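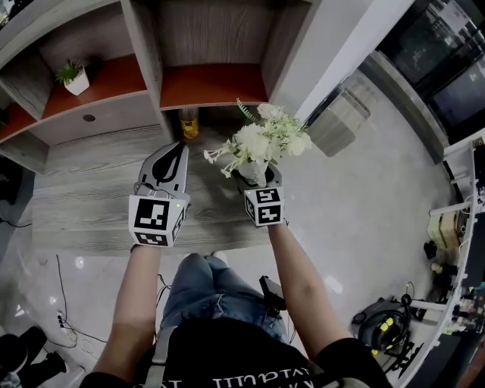 Ticket: Gripper replacement and spares budget, room 2
Status: Open, waiting on quote
Queue: Equipment requests

Tuesday 9:40
Left gripper from the Nadano pair drops tracking when the wrist turns inward. Happens on the plant pot task and on bottles. Right gripper is fine on the same tasks. Requesting a price for one replacement left unit, or a full pair if they won't split them.

Tuesday 10:15
Before we buy anything, please swap the cables left to right and run it again. Also check the marker cube for play. Last time a loose cube cost us a week.

Tuesday 11:50
Swapped cables. Fault stayed on the left. Cube is tight, no play. Ran 42 pickups and lost tracking on 15. Indicator light stays green the whole time, even when tracking drops, so don't go by the light.

Tuesday 1:30
Nadano support says the unit is past warranty. Repair takes 29 days from when they receive it. They do sell single units but the left one is back-ordered. Pair price is nearly 3000 before shipping. Hirwood stocks the same pair and may ship sooner. Asked both for written quotes.

Tuesday 2:10
What's left in the Toma budget line? The Wollar line is only for furniture and storage, so it can't go there.

Tuesday 2:45
Toma will cover one pair this quarter with a little left over for cables. It won't cover a pair plus the repair. My vote is to buy the pair and put the repair in next quarter's plan. That gives us a spare left and a spare right.

Tuesday 3:20
OK with that. Add two sets of finger pads and a spare marker cube to the quote. Keep using the current left unit for wrist-out tasks only. Leave this open until the Hirwood quote is attached.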